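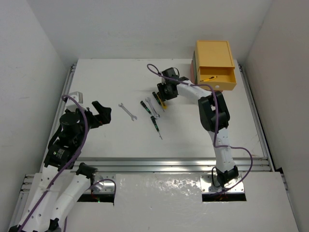
Anika asks why her tablet shows black as dark gray at night, but her brother's phone shows it really, truly black. Good question Anika!! Quick answer: different screens.

## Screens that need a flashlight

Lots of screens are LCD. Behind the picture there's a big white light, on the whole time. Tiny shutters in front open and close. Open = bright dot. Closed = dark dot.

Trouble is, the shutters leak a teeny bit. So black comes out kind of gray. Try it in a dark bedroom. See the glow?

## Screens that glow by themselves

OLED screens have no big light at the back. Every dot makes its own light. Want black? The dot just switches off. No light at all.

And no backlight means the screen can be super thin. Some even bend! (Don't bend yours. Please.)

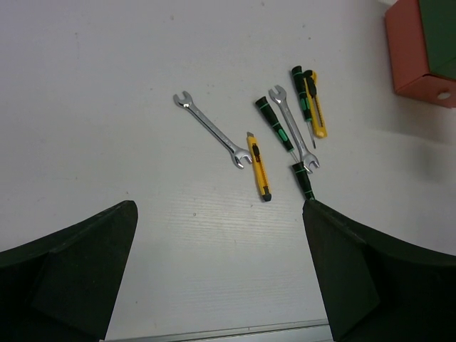

*Tools on a white tabletop.*

## So what's a dot?

A dot is called a pixel. Each one has little red, green and blue parts. Mix them and you get all the other colors. Red + green = yellow. Weird, right? Doesn't work with paint.

Imagine a tiny screen with 64 pixels, 8 rows of 8. You could draw a smiley on it, just about. A real tablet has millions.

## Is OLED always better?

Nope. The dots get tired. If the same picture sits there for ages, those dots can wear out faster and leave a faint ghost. It's called burn-in. LCDs dont get it nearly as much, and they usually cost less too.

## Try this

Put one small drop of water on an old phone screen (ask a grown up frist). Look closely at a white part. The drop works like a magnifying glass, and you might spot the red, green and blue. Wipe it off after!

Next time: touch screens, and why gloves mess them up.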